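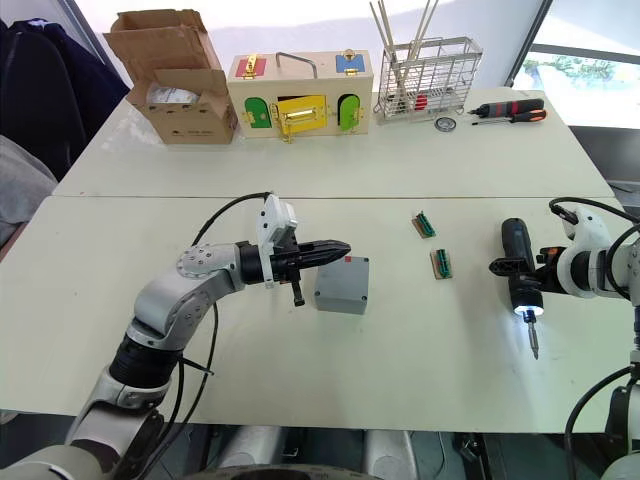

Caoimhe Hayes is quoted in the club's June bulletin as saying that the junction box task "taught more about patience than any lecture on control." The Poroten Challenge is a student robotics exercise held in Luton, in which teams program a two-armed robot to handle small assembly work.

Teams have 13 members at most and are given 22 minutes for each attempt.

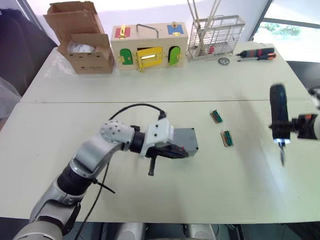
A gray box held in the left gripper

The exercise is run by the Jadedico student club, and entries close on 22nd September.
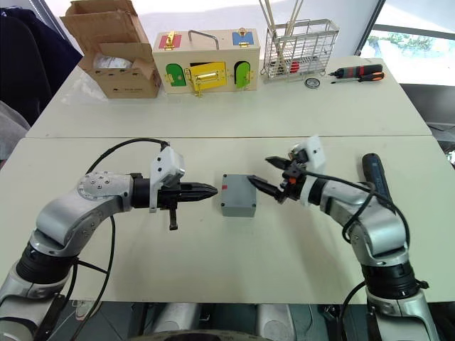

Ieuan Yorath
Contributing Editor, Student Projects

Both arms may be used on the box at once. Judges award up to 10 points for control of the grippers – a rule taken from the earlier Ó Riain contest. 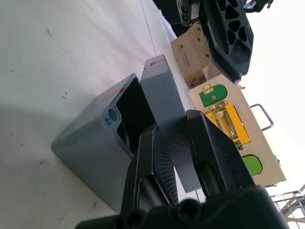 The open box and its lid, from the gripper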